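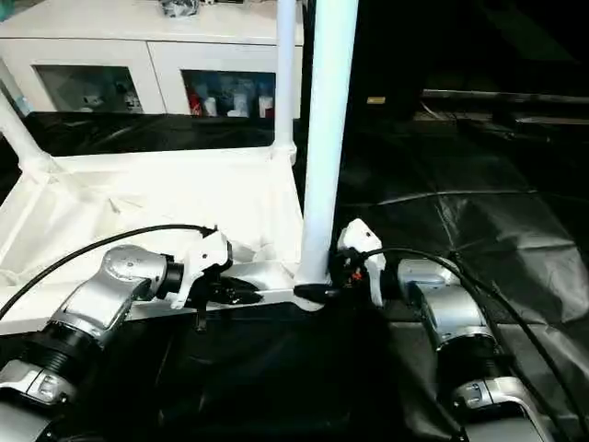

Nellico Meal Notes - README

A small dataset of food diary entries from our walking and healthy eating group in Ullasthorpe. It holds 621 entries, one per row, written by members over 9 weeks from January.

Columns: entry_id, week, meal, what_was_eaten, hunger_before, mood_after. Both scores run from 1 to 7. Blank means the member skipped it.

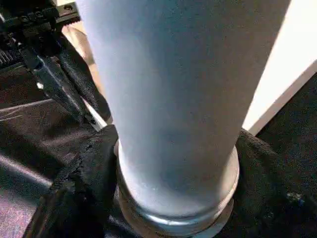 Portions are in members' own words, so expect "a good handful" - we love these and left them alone! Almost 200 rows mention a late-night snack, great fun if you're looking at evening habits.

Version 2 fixes the swapped lunch and tea labels in week 4. Load it with Lukomik or any spreadsheet.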